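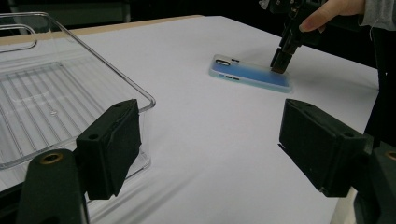
Clear plastic bin and blue phone case on a white table.

Plergate to Masska Overnight Bus: Frequently Asked Questions

Last updated Aug 3, 2026

Where does the bus leave from?
Departures are from Bay 4 of the Plergate coach station, on the side facing the river. The station has two entrances. Use the lower one, as the upper gate is locked after the last local service.

How long is the trip?
The scheduled time is 11 hours for 575 kilometers, including two rest stops and the border check at Bensaid. Delays at the border are common on Friday nights and are not shown in the timetable.

Do I need to print my ticket?
No. A ticket on your phone is accepted if the full code is visible on the screen. Passengers boarding at Bensaid must carry a printed copy, which can be made at the ticket window there.

How much baggage can I bring?
One hold bag of up to 33 kilograms and one cabin bag of up to 5 kilograms. Hold bags are tagged by the driver. Keep the stub, which is checked when bags are handed back in Masska. Bicycles travel only if booked in advance and with the front wheel removed.

What happens at the border?
All passengers leave the bus with their passports and cabin bags. Hold bags stay on board unless an officer asks for them. Passports are stamped at the first window, and the bus waits on the far side of the building. Do not put your passport in a hold bag.

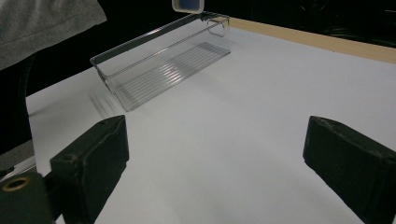

Can I get off at Drisora?
Yes, on request. Tell the driver when boarding. The stop is at the fuel station on the main road, two kilometers from the old town, and the bus arrives before local transport starts. Hold bags for Drisora are loaded last.

Are there outlets and a toilet on board?
There is one USB outlet per pair of seats. It is switched off while the engine is stopped. The toilet is at the middle door and is closed during the border check.

Which currency is used at the rest stops?
The first stop takes cards and cash from either country. The second takes cash only, in the currency used in Masska. There is an exchange desk in the Bensaid border building, open all night.

Can I change my travel date?
Changes are free up to 24 hours before departure. After that, the ticket can be changed once for a fee, paid at the station. Tickets bought at the July discount fare cannot be changed or refunded.

Where does the bus arrive in Masska?
At the north terminal. City buses to the center leave from the opposite side of the street, and tickets are sold at the kiosk next to the stop.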